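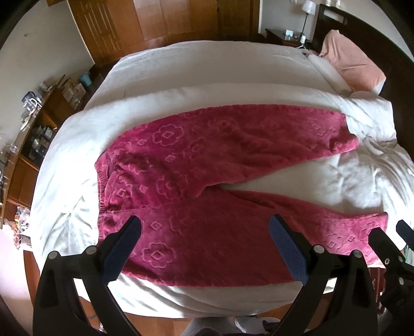

Right, putting the winter pyjamas away at last, so you're all getting a thread about folding fleecy bottoms whether you asked for one or not. Get a cup of tea first, I do go on a bit!

I'm doing it now because the radiators have been off for a while and I woke up far too warm in mine two nights running. They've been lovely to me all winter, mind. I bought them on the market in Kisstead for £23, which felt like a lot for pyjamas, and then I wore them practically every evening until my sister started calling them my uniform.

The thing with this thick, plushy sort of material is that it doesn't behave like cotton. You can fold a cotton pair in the air while you're walking down the landing with the telly on. Try that with plush and one leg ends up inside the other and the whole lot goes in the drawer like a cushion.

So, on the bed they go, front side up, waistband one end and cuffs the other. I lay them sideways across the bed so I can reach everything without leaning (bad back, as those of you who've followed me since the Edarbridge house know only too well).

Then I spread the legs apart a bit before doing anything else. I used to skip this and go straight to the folding, but there's always a crease hiding at the crotch, and if you leave it there you get a hard lump right in the middle of the finished thing. Two minutes with the flat of your hand, working outwards. Lovely and soothing if you've had a day of it.

Stroke the pile all one way while you're there. Mine have flowers and little diamonds pressed into them, and they come up so much nicer when the fluff is lying in the same direction. I know no one is going to look at them in a box under the stairs until October, but I'll see them when I take the lid off, and it'll cheer me up!

A word on washing, as someone asked last time. I do mine inside out, on a 40, with nothing rough in with them and NO fabric softener. My mum swore by softener for everything and I went along with it for years, but I think it makes fleece go a bit flat and sad. Then over the airer, never the tumble dryer. I lost a beautiful dressing gown that way in July one year and I'm still not over it.

And do make sure they're properly dry, waistband especially. The legs feel dry hours before the elastic does. I give mine an extra night on the airer and pinch the gathers between my fingers in the morning to check.

Now, legs together. Bring the top leg down over the bottom one and match the cuffs first, then the waistband, and let the middle sort itself out. If you start from the waist the cuffs never meet, and you'll be there shuffling them back and forth like I was for most of my adult life.

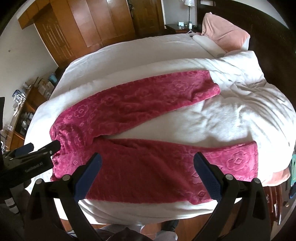
Rocío Escobar replied wondering if it wouldn't be quicker to roll them from the cuffs up, the way she does her towels, and whether the elastic minds being folded over for months on end.

Good questions, Rocío, thank you! I did roll for a whole year. It is quicker, I'll give you that, but plush rolls up so fat, and then it slowly unrolls itself in the drawer and you open it to find everything has wandered. For towels I'm with you completely.

As for the elastic, I never fold across it. Once the legs are together I fold the cuffs up to just short of the waistband, then fold in half again, so the waist stays as a flat edge along the top. The pair before these had gone all wavy and I'm fairly sure that was me cramming them in any old how.

Press down gently as you go to let the air out, but please don't squash them into one of those vacuum bags. I tried it with a fleece blanket and it came out looking like a doormat. It took a wash and a good brush with a soft clothes brush to bring it back, and even then it wasn't quite itself.

Mine go in an old cardboard box from Mousavi's (the greengrocer's, they're very good about letting you have them), lined with a clean pillowcase, with a bar of soap tucked in the corner still in its paper. Bottoms underneath, tops above, thick socks down the sides where there's always a gap.

Write on the box what's in it! I didn't last year and went through every single one under the stairs in the first cold snap, in my dressing gown, getting crosser and crosser, and found them in the one marked Christmas lights.

Bedsocks tomorrow if I get round to it, and then I've got the big blanket to tackle, which needs a second person and a bit of patience. If any of you have a good way of keeping tops and bottoms together as a set, do tell me, I've tried ribbon and it slides straight off.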